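Rostero wants people to start paying to sit outside. The booking company said in March 2026 that it will put outdoor tables at the Werkasero building on its app by the start of summer, and that a reserved table on the upper terrace will cost $18 for two hours. Food and drinks are extra. Until now those tables have gone to whoever got there first, for the price of a coffee or for nothing at all.

The company calls it a pilot. Readers of this newsletter will remember that the parking meters on the south side of the building were also a pilot. 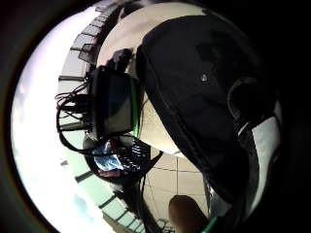

Issue 135

Rostero's case rests on a survey it ran last November. According to the company's summary, most people who answered said they would "value certainty" when planning time outdoors. We asked for the questions and were sent the summary again. A footnote puts the number of replies at 300, out of 1,125 people who have the app on their phones and got the message. So the sample is app users who felt like answering, and what they were asked was whether they like certainty. Who doesn't? It would have been more useful to ask whether they like it enough to pay for it on a gray afternoon with the wind coming off the river.

Weather is where the plan looks weakest. Bookings can be moved once, free of charge, up to three hours ahead. After that the money stays with Rostero, rain or shine. A spokesperson said customers can check the forecast. Anyone who has lived here through a spring can judge how much help that will be.

There are supposed to be heaters. Dekker, which manages the building, says it has picked a model from Grostar and that the units will be in place before paid booking starts. It would not say how many, who pays for the power, or whether the heaters will run at the tables that stay free. Two years ago the same manager promised wind screens for the same terrace. They were ordered, according to the notice that hung by the elevator until the tape gave out. We have not seen them. 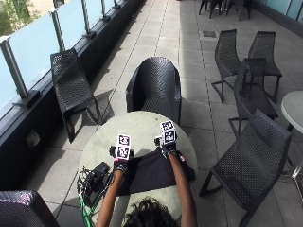

*A round table on the terrace at Werkasero.*

Dekker does say that "a meaningful share" of seating will stay open to walk-ups. Pressed on what that means, the firm said the share would be set after the first month, in light of demand. That is an odd way round. If the booked tables fill up, there will be pressure to add more of them. If they sit empty, someone will say the price needs "adjusting," and in the meantime people will be standing next to unused chairs with a reserved sign on them.

The terrace has real problems, to be fair to everyone. On the first warm days of the year it is packed by noon, and some tables are held all afternoon by one person with a laptop and a cold cup. The café downstairs has complained that it sells very little to the people sitting above it. Older visitors who take the elevator up often ride straight back down. A booking system could help them, provided they have the app, a card linked to it, and $18.

A time limit would deal with most of this and cost nobody anything. So would a sign-up sheet at the café counter. We put both ideas to Rostero and were told that paper systems "do not scale." The terrace is on one floor of one building and has no plans to scale either.

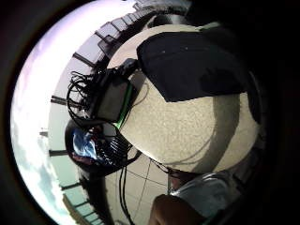 Mio Tanabe thinks we are being unfair, and wrote in to say so after our first short notice about the plan. Tables that cost nothing get treated that way, the letter argues, and a fee would at least mean that a family coming across town could count on somewhere to sit. Tanabe would rather pay and be sure than make the trip and eat standing up by the bike racks, "which I have done, twice, with a toddler."

It's a reasonable point and we don't have a complete answer to it. But it is a point in favor of booking, and booking can be free. Nothing in the papers we have seen explains why a reservation has to cost more than lunch. Rostero says the fee discourages no-shows. A small deposit, handed back when people turn up, would do the same job. Asked about deposits, the company said it had "looked at a range of options."

There is also the matter of where the money goes. Rostero keeps a cut of each booking and Dekker gets the rest, with the split kept private. The café gets nothing directly, though both firms say it will gain from "higher-intent guests." The café's manager, reached by phone during a rush, said she had heard about the plan from a customer. 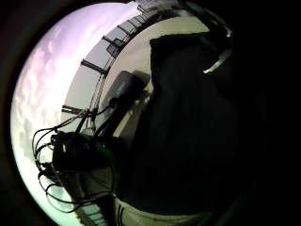

*Pale sky and cloud beyond a dark metal rail.*

The lease may matter more than any of this. When the upper floor was reopened, Dekker agreed to keep the terrace open to the public during daylight hours. Whether a paid table counts as open to the public is not spelled out. Dekker says it has taken advice and is comfortable. It did not say whose advice, and the building office had not returned our calls by the time we went to press.

Comments on the plan can be left at the front desk or sent through the app. Rostero says it will publish them in summary form.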